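Sat 4 June

Back at the Gilmartin shop by nine, coffee in one hand and the box of new fingertips in the other. I've been looking forward to this all week! Sekar had already booted the arm and was grumbling at the wrist cable, which had worked its way out of the clip again. Seven zip ties later it was behaving.

The old tips had too much gap between them. Fine for blocks, useless for cloth. I'd spent most of April blaming the software (sorry, Kamarul) when all along the fingers just weren't closing square. The new ones have a thinner end and sit further forward on the mount, and I sanded the inside faces by hand on Thursday night until my thumbs hurt. 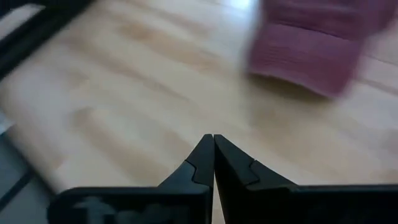
Wrist cam view, new tips shut, maroon cloth on the table.

Look at how little space there is between those two tips. A hair! I must have opened and closed them 27 times before lunch just to enjoy it.

The wrist camera smears everything past the fingers when the arm is moving, so the next job is exposure. Sekar wants to try a brighter lamp. I'm worried about glare, because the table already throws back a cold white patch near the cloth, and the edge finder loves to grab at that. Kamarul thinks we can slow the last bit of the approach and skip the lamp altogether. We'll try his way first, it costs nothing.

Also changed the grip limit from 1000 down to 590 so we don't chew up the tips. Wrote it on the masking tape by the power switch.

Stayed until the Nernville bus. Need to order more M2 screws, the short ones, and bring my own hex key next time.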